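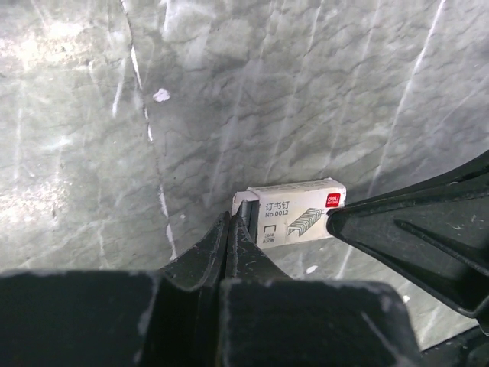 The Adeleke Technical Institute convened its second-year robotics class at 4:15 in the afternoon, in accordance with the posted schedule. Instructor Folasade Olaniyan read the terms of assessment aloud. Each team would be granted 200 points at the outset, and points would be deducted for any article dropped, crushed or set down outside its assigned place.

Chidubem Ogbonna requested clarification regarding staples.

"The box is one article," Ms. Olaniyan replied. "Should it open, the contents become the responsibility of the team."

The request was entered in the record. His partner, Rakiya Ogunleye, had spent most of February adjusting the closing force, and she did not look up from her notebook.

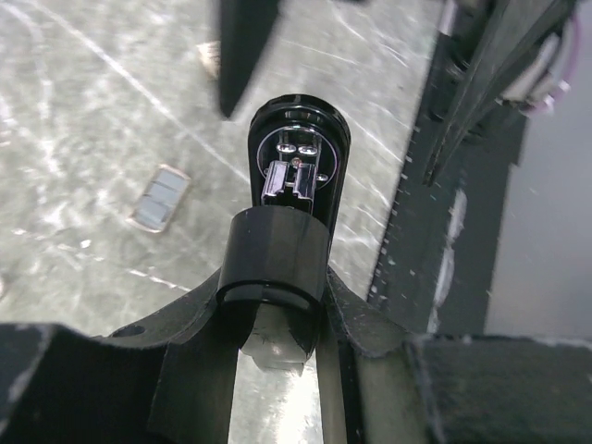
Part Two: The Second Article

The black article had been held upright between the fingers for 44 seconds when Ms. Olaniyan approached the bench. The rules required 126.

"You may speak," she said. "It is permitted."

Neither student spoke. Rakiya had placed one hand over the page of her notebook — the page with the old settings — and Chidubem was watching the clock above the door.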